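Nastaveo Small Builds Fund
Progress report, second period
Project: Sevanine, two-handed demonstration kit
Prepared for Lies Michiels, 9 September 2026

Summary

The kit is built and in use at the Marenia shared workshop. Both hand-held grippers work, and we have started recording demonstrations with them. The wrist mount for the arm is behind schedule. Spending is within the grant.

Work done since the last report

The first pair of grippers, reported last time, was too heavy at the front. People lowered their hands after a few minutes and the recordings drifted. We redrew the body so that it narrows toward the tip, and moved the tracking cube back to the base, close to the hand. The new bodies are white. The old gray ones went into the spares bin and two of the trigger springs were reused.

The marker cubes took longer than planned. Our first prints had a slight gloss and the tracking dropped out under the ceiling lights. We reprinted the markers on matte stock and the dropouts mostly stopped. They still happen when both cubes are turned away from the head camera at once, so we now ask people to start each take with the hands out in front at waist height.
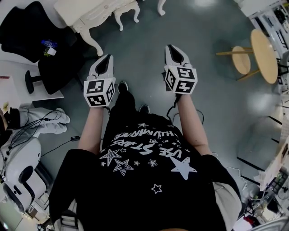
Cables are the next thing to sort out. Each gripper has its own lead, and on longer takes the person has to mind where they step. We tried a belt clip and it helped a little. A battery version was priced and put off until the arm work is finished — the parts would have used up most of what is left in the hardware line.

Recordings

We have 98 takes on disk. Of these, 55 are good enough to use and 43 were rejected, mainly for lost tracking or a late start on one side. Most of the rejected takes were made before the reprint. The tasks so far are folding a cloth, moving cups and opening a lidded box.

Arm and mount

Fang, our name for the single arm, runs its basic motions. The wrist mount cracked at the screw holes during fitting and is being reprinted with thicker walls. Until it is on, we can't replay a take on the arm.

Budget

The grant for this period was $2000. No extra money is requested. Filament ran over and was covered from the travel line, as agreed by email.

Next steps

Fit the new mount, replay the cloth takes first, and tidy the cables. We expect to show a replayed task by December. The drawings for the gripper body will be sent separately once the screw sizes are corrected.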